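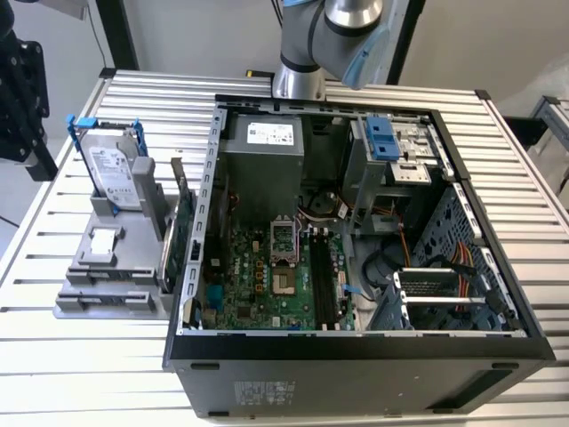 What was shown to visitors at the Varnness open day?

The afternoon program centered on the handling of desktop computer parts by robot arms, with staff present to answer questions and a tour of the building for those who wished to join it.

The open day was held on Monday, January 5, 2026, and was attended by 38 guests from local colleges and businesses. Brendan Ó Néill, who leads the Daly program at Varnness, received the guests and afterward spoke with us about the work.

"We wanted people to stand close to the bench and ask whatever came to mind," Mr. Ó Néill said. "A computer is something almost everyone owns, and very few of our guests had ever looked inside one for long."

Asked why the program had chosen computers, he pointed to the variety of parts in a single case. "A hard drive is a solid block. A cable bends wherever it likes. If you want to learn how a robot should hold things, you have both within a hand's width of each other."

Mr. Ó Néill was frank about the limits of the work. Cables remain the hardest item, he said, and the program has no date in mind for handling them without help from staff.
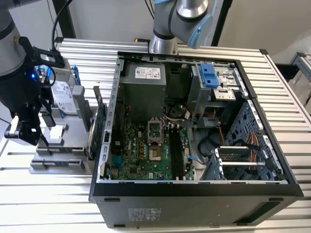
Hard drive, fixture tray and open desktop tower at the Daly program bench.

Several guests asked about jobs. Mr. Ó Néill replied that the program employs 21 people, and that two of them came to Varnness from computer repair shops. "They know which latch sticks," he said. "I would hire more people like that tomorrow."

A second open day is planned for August, when the Bistov building will also receive visitors. Schools wishing to attend are asked to write to the Varnness front office.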